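Birnero Community Co-op - Store Operations Meeting
April 5, 2022

1. Previous minutes
Accepted without change.

2. Energy use
Refrigeration drew 1,130 kWh last month, against 756 kWh in August. The Plindesero meter will be read weekly until the cause is known.

3. Cold storage

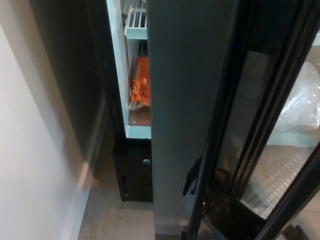
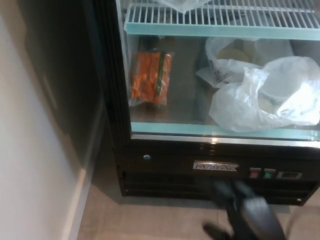
The Trirus service contract lapses in August and covers compressor, door seals and thermostat only. Shelving is excluded. Future orders are to match the white wire shelf now fitted, so that parts can be swapped between units. Bagged produce such as the baby carrots stays in the lower compartment, pending a decision on labelling. Set point remains 3 degrees.

4. Replacement quote
Bozkurt quoted $3,000 for a second cooler, delivery included - installation is extra. Deferred until the meter readings are in.

5. Actions
Request written terms from Trirus. Ask Bozkurt to hold the price for 7 weeks. Circulate meter readings with the next agenda.

Meeting closed.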